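4. The Board and the Table Under It

I promised in the introduction that we'd get to the furniture eventually, and I'm happy to say we've arrived! Readers who came for the friction results can skip to Section 5 with our blessing, but I'd ask everybody else to stay, as most of the mail we got after the August workshop was about this part of the work and hardly any of it was about the results. People wanted to know what the board was, how it was held down, whether we oiled it (no), and whether they could get away with a kitchen cutting board (sort of, see 4.3).

4.1 Why wood at all

The short version is that we care about what happens when small solid shapes get pushed across the kind of surface you'd find in a house. Tables, counters, shelves, the bench in the garage. A lot of earlier work on pushing uses a flat sheet of metal or plastic, and those are lovely surfaces, very even and very easy to wipe clean, but I don't have a single one of them at home. I have wood. My guess is that you have wood too.

Wood is also a bit of a pain, and that's what makes it fun. It has grain, so a block sliding along the planks can behave a little differently from the same block sliding across them. It has seams where the planks are joined. It soaks up moisture from the air and gives it back again, and a board that sat perfectly flat in one season may have a faint rock to it in the next. We went back and forth for a long time on whether all this was a problem to be sanded away or something to keep, and in the end we kept it and simply wrote down as much as we could about each board.

We named our boards after the shelves they were stored on, which was a silly decision that stuck. Wurnon is the pale one, the one we used for all the main trials. Gredov is darker and has a knot near one corner that eats blocks for breakfast. Skov is the spare. Unless I say otherwise, everything in this section is about Wurnon.

4.2 Picking and preparing the board

We wanted a board made from several planks joined together and not a single wide slab, for two reasons. A wide slab tends to cup as it dries (we learned this with an early board that is now a very nice shelf in the break room), and a joined board gives you seams to study. The seams on Wurnon run lengthwise, from one end of the board to the other, so any push going from front to back has to deal with them. You can run your fingertip over them and feel close to nothing. A block with a sharp bottom edge can feel them just fine.

Preparation was dull and I'll keep it brief. We sanded along the grain, starting coarse and ending fine, wiped the dust off with a dry cloth, and let the board sit in the room for 12 days before anything was pushed on it. No oil, no wax, no varnish. We tried a waxed surface on Skov and the blocks went skating off so happily that half the trials ended on the floor, which made for a cheerful afternoon and very poor data.

The front of the board is finished with a straight lip. I mention it because a reviewer of an earlier draft asked whether blocks could catch on it, and the answer is that we never pushed that far forward. We kept a margin along all four sides and any trial in which a block wandered into the margin was stopped and thrown out. The full set of kept trials comes to 808, and the ones we tossed are listed separately in the supplement for anyone who enjoys reading about failure (I do!).

4.3 Holding it down

If you take one practical thing from this paper, please let it be this: bolt your board down. Our first attempts used rubber feet, then double-sided tape, then a pair of woodworking clamps, and every one of those let the board creep. You don't notice it from one push to the next. You notice it after a long morning, when you go to put a block back on its starting mark and the mark has quietly gone for a walk.

The table top is a blue perforated one with a regular grid of holes, made up of panels that butt against each other. We call the whole table Garkach, for reasons that go back further than I've been in the lab. The grid is a gift. You drop a bolt in wherever you like, snug it up, and the board stays put, and when you need to swap Wurnon for Gredov you can put the new one in the same position without measuring anything. Snug is the word I'd stress, by the way. We overtightened once, early on, and the board bowed up in the middle just enough to let a marble roll off it.

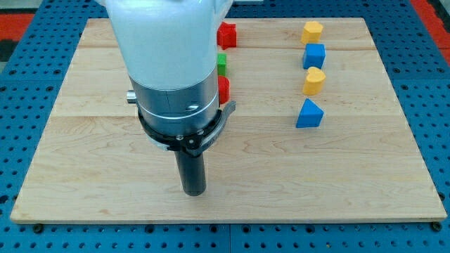 Figure 3. Maple-colored board on the perforated table, with two bolts along the front edge and the pushing finger just above the wood.

The other thing I would pass on is to leave some table showing all the way around. Our first board was so big that it hung over at one end, and every person who walked by bumped it with a hip. Once we went down to a smaller board with a border of table on every side, the bumping stopped, and there was somewhere to rest a pencil or a block that was waiting for its turn.

About those kitchen cutting boards. We did try one, an ordinary store-bought board from somebody's own kitchen, washed and dried and left out for a while. It worked better than I expected for the light blocks and worse for the heavy ones. Knife marks are the trouble. A board that has been used for a few years has a shallow dip where people like to chop, and every block you push anywhere near the dip wants to turn toward it. If you're setting up a classroom version of this experiment, I'd say go right ahead and use one, but flip it over and use the side that never meets an onion.

4.4 The blocks

The blocks are the sort of thing you'd find in a toddler's toy bin, simple solid shapes in plain bright colors, and we like them for the same reason toddlers do. They're easy to pick up, easy to tell apart, and they survive being dropped. The triangular ones turned out to be our favorites. Push a square block through the middle of one side and it mostly goes where you'd expect, but a triangle has opinions. Touch it slightly off center and it swings, and on wood it may swing a bit and then stick and then swing again as the bottom face finds a new patch of grain.

We used 11 blocks over the whole study. Each got a gentle sanding on the bottom before the first session and was left alone after that, since we wanted any wear to build up the way it would in real use. We did wipe them down at the end of each session. Skin oil from handling makes a surprising difference on bare wood, and after one session that involved a shared bag of chips we made a rule about washing hands that is still taped to the door.

Every block sat at a marked starting spot, drawn in soft pencil that could be rubbed off and redrawn. Pencil leaves a little graphite behind, and graphite is slippery, so we kept the marks very small and moved them every 8 trials. I don't know that this mattered. It was the kind of thing that kept me up at night, though, and moving the marks was easier than lying awake.

4.5 Reading the surface

Before each session we took a close look at the board under a low lamp held off to one side. Side light is wonderful for this. A board that looks perfectly smooth from above turns into a landscape, with every ridge throwing a tiny shadow, and you can see right away where a seam has lifted or a bit of grit has settled in. We kept a paper map of the board and marked anything new on it with the session number. By the end, the map for Wurnon was crowded with notes, most of them along the seam nearer the back, where the planks had shifted against each other by a hair over the damp weeks.

Was that shift big enough to change our results? For the heavier blocks I think it wasn't, and the comparison in Section 5 backs me up. For the light ones I'm less sure. A light triangle crossing the lifted seam tended to pause and turn, and we saw enough of that to leave those crossings out of the averages and report them in their own table. Someone with more patience than me could write a whole paper on that one seam, and I'd be delighted to lend them the board.

We also kept an eye on the air. The room has no proper humidity control, only a window that sticks and a heater with two moods, so we wrote down the reading from a cheap gauge at the start and end of each session. Those readings are in the supplement too. On the dampest days the blocks felt draggy in a way you could pick up by hand, just sliding one along with a finger, and we put those sessions off until the board had settled down again. Gredov seemed less bothered by damp air than Wurnon did. It may simply be an older and drier piece of wood, but we bought it secondhand and have no way to check.

The next section goes through the pushes themselves, starting with the ones along the grain.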